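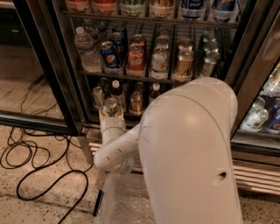
Reference > Science on the Web > Simulators > Flestmont

Search articles Go

Flestmont is a browser-based asteroid impact simulator written by the planetary scientist Shoshana Tillman. It lets the user drop a rock of any reasonable size, and several unreasonable ones, on any spot on a world map, and then draws rings showing what would be left. Most first-time users choose their own house. The second choice is usually a former employer's.

Background

Tillman wrote the first version in September to settle an argument with her undergraduates, who believed that any asteroid worth the name would end civilization. The program was called Brernach, ran only from a command line, and reported its results as a column of pressures. Her students were not persuaded by a column of pressures. The map was added over the winter, along with the present name, which she took from a street she once lived on and has since flattened many times.

Operation

The user sets four values: diameter, density, speed and angle of entry. Diameter may be anything from 2 to 1,000 meters. The upper limit is a matter of screen space, as larger impacts produced rings that ran off the map and met themselves coming back.

Three preset bodies are offered for people who dislike sliders. Ason is a stony object 100 meters across. Dabbas is iron and 575 meters across, and accounts for most of the complaints from people who live near other people's targets. The third has no name and always burns up in the upper atmosphere, a result that users regularly report as a bug.
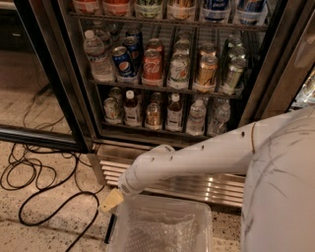 Results are given as crater width, blast damage, heat and ground shaking. Each ring carries a short note in plain language. The note for the innermost ring originally read "not applicable," and was later expanded to "no survivors" after teachers asked for something clearer.

Limitations

The model treats the Earth as flat for small impacts, a shortcut that has won it some unwelcome admirers. It ignores hills and buildings, and it handles ocean strikes by drawing the same rings in blue. Tsunamis are left out entirely. Tillman's notes describe them as "somebody else's thesis."

Reception

Teachers have used the simulator in lessons on energy and scale, where it is credited with getting whole classes to square a velocity voluntarily. Critics have objected that it makes catastrophe look like a parlor game. Tillman has replied that the rocks were there first, and that a person who has destroyed the same town at three different entry angles knows more about kinetic energy than one who has read her textbook. Sales of the textbook appear to bear this out.

See also: Impact crater; Airburst; Near-Earth object

Contact us | Copyright notice | Back to top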